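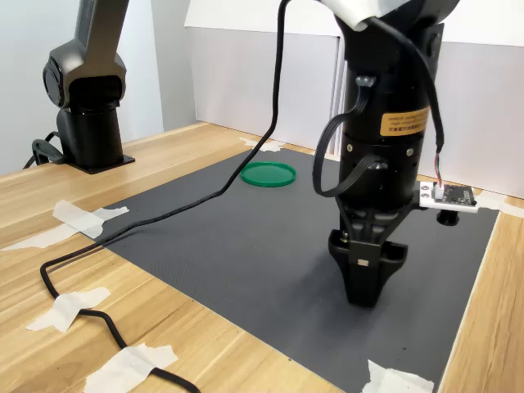 How to lay a rubber mat on a wooden table and tape it down

By Tanner Grewal

A large rubber mat makes a wooden table a lot more useful. Small things stop sliding, a dropped screwdriver doesn't leave a dent, and you can set down something with a hard rim without wincing. The trouble is keeping the mat where you put it. Left loose it creeps toward whoever is leaning on it, and the corners lift and catch sleeves.

Glue is permanent and double-sided tape can take the finish with it. For a mat you may want to lift again in a few months, ordinary masking tape over the edges works well and costs very little. The job takes an afternoon, most of it spent waiting for the mat to relax.

What you need

A rubber mat, smooth or with a fine texture
Masking tape, one 50 m roll
A tape measure and a pencil
A steel straightedge and a utility knife with a new blade
Scrap plywood or a cutting board to cut on
Two soft cloths and some mild dish soap
A few flat, heavy things such as books

Choosing the mat

Mats are sold by the piece or off the roll. Off the roll is cheaper, and you will nearly always have to trim one side. Ours is the plain Voltimport mat in dark grey, bought off the roll. A dark mat shows dust and bits of lint more than a mid-grey one would, but it doesn't show pencil, and pale parts are easy to find on it.

Look for a fine texture. Coarse ribbing holds crumbs and makes it hard to slide a sheet of paper across. A glossy mat is easier to wipe but gives back every lamp in the room.

Some rubber leaves a mark on varnish or lacquer over time, especially in sun. Put an offcut on the underside of the table or somewhere else you won't see, weigh it down, and leave it for a couple of weeks before you commit. If it leaves a shadow, put a sheet of plain brown paper between the mat and the wood.

Step 1. Measure the table and decide on a border

Leave some bare wood. You need it for the tape, and it is handy to have a strip of table where a mug or a notebook can go. Our table is 859 mm from front to back. I let the mat run close to the far edge, and kept most of the spare wood at the left side, where things tend to get put down.

Mark the corners of the mat lightly in pencil on the wood. Stand where you normally stand and reach to the far marks. If you have to lean on the table to get there, bring the whole thing forward.

Step 2. Let the mat flatten

Unroll it on the floor with the curl facing down and put books on the ends. A few hours in a warm room is enough for most. In a cold garage it may take two days. Don't try to tape a mat that still wants to roll up; the tape will hold for an evening and let go overnight.

Marlene Leclerc, who has the bench next to mine, skips the floor and rolls her mats the opposite way around a cardboard tube for half an hour. It is quicker but she has cracked one doing it.

Step 3. Cut to size

Lay the mat on the scrap plywood, face up. Set the straightedge on the part you are keeping, so a slip goes into the waste. Make one light pass to score the surface and then two or three more in the same groove. Long cuts go better in two halves, with somebody holding down the far end of the straightedge.

A slightly rounded corner lifts less than a sharp one. I trace the edge of a coin and nip the corners off with the knife.

Step 4. Clean both surfaces

Wipe the table with a damp cloth and a drop of dish soap, then with a cloth rinsed in plain water, then dry. Do the same to the mat, both sides. New rubber often has a powder on it, and masking tape won't stick to the powder at all.

Give both of them an hour. Skip furniture polish, even along the edges.

Step 5. Place the mat

Carry it rolled loosely with the face inward, set the back edge on your pencil marks and unroll toward yourself. Smooth it from the middle with the flat of your forearm. If there is a bubble, lift the nearest side and lay it down again. Pushing a bubble around only stretches the rubber.

Step 6. Tape the corners and edges

Tear pieces off the roll as you go, each as long as your hand is wide. Torn ends are fine. Lay each piece with half its width on the mat and half on the wood, and rub it down with your thumb, paying attention to the little step where the rubber stops. Air trapped along that step is where the tape starts to come away.

Do the corners first, opposite ones, then put a piece in the middle of any side longer than your arm. There is no need to run tape along the entire edge. Short pieces are easier to replace, and the mat can still move a little with the weather.

Where people rest their wrists, at the front, keep the tape well to the sides. The edge of a strip under your wrist rolls up within a day and leaves gum on your cuffs.

Step 7. Route the cables

Long cables do more to shift a mat than people do. Every time one gets tugged, it drags whatever it is lying on.

Lay the cable where you want it before you tape any of it. Give it wide, easy bends. A tight corner strains the cable and also acts like a spring, lifting the tape. If it has to cross from the mat to the bare wood, tape it on the wood. Press the tape down on the table on both sides of the cable first, then close it up against the sides, so it sits in a small tent with no gap.

Leave slack at whichever end moves. Carter Leclerc ties a bit of string around his cables at the point where the slack should begin, and I have started doing it too. A cable with a visible mark gets put back in the same spot.

If your tape comes away from the cable itself, wipe the jacket with a soapy cloth. New cables can be slippery for the first few weeks.

Step 8. Leave it alone overnight

Check it the next morning. Press down any piece that has lifted. If the same piece lifts twice, peel it off, wipe the wood and the rubber again and use a fresh one.

Keeping the mat clean

Rubber with a fine texture picks up scuffs and specks whatever you do. Dry brush first, always in one direction, toward a corner without much tape. Then go over it with a cloth that has been wrung out hard. If water gets in under the edge it stays there, and a damp line on bare wood turns grey.

Light scuffs usually come up with a white pencil eraser. For gum left by old tape, roll it off with your thumb while it is fresh, or use a little cooking oil on a cloth and then soap. Keep solvents away from it. Gillespie Jardine cleaned a mat with lacquer thinner once and it went tacky and stayed tacky.

Clear the mat fully before you brush. Lids and shallow dishes left sitting out hold grit under the rim, and the grit does the scratching when they get pushed aside. Wipe the underside of anything round and flat before you set it back.

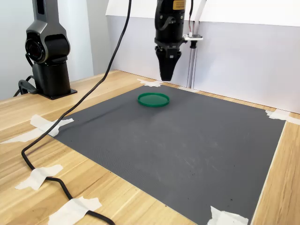

How often does the tape need to be changed?

Every couple of months for a table in daily use, and sooner if it sits in direct sun. Masking tape goes brittle with age and the gum hardens onto the wood, so a strip that would have come off cleanly in June may come off in slivers by August. Pull it back slowly, low against the surface, and warm it with a hair dryer if it starts to tear.

Other tapes

Painter's tape is kinder to old finishes but doesn't grip rubber as well. I found I was pressing it down every second day. Cloth tape holds hard and leaves a lot behind when it goes. Petronella Mofokeng uses clear packing tape on her cutting table at home and likes that she can't see it, though for me that is a drawback when it comes time to find the end and peel it.

White masking tape has one more use, in that you can write on it. Put the size of the mat and the month you taped it on one of the back pieces, in pencil.

If the wood does get marked

A faint outline where the mat used to be is normally just the table having darkened around it. Leave the mat off for a few weeks and let the light even things up. Gum that has pulled off a bit of finish needs a light sanding with 200 grit, with the grain, and a thin coat of whatever was there before. On a table where the grain runs at an angle to the edges, follow the grain and ignore the edges.

Lifting the mat to store it

Take the cables off first and coil them separately. Peel all the tape, from the corners inward, and don't leave any stuck to the rubber. Roll the mat face out around a wide tube and tie it loosely in two places with a strip of cloth. Elastic bands leave a groove. Stand it on end in a dry cupboard, or slide it flat under a bed if you have one long enough.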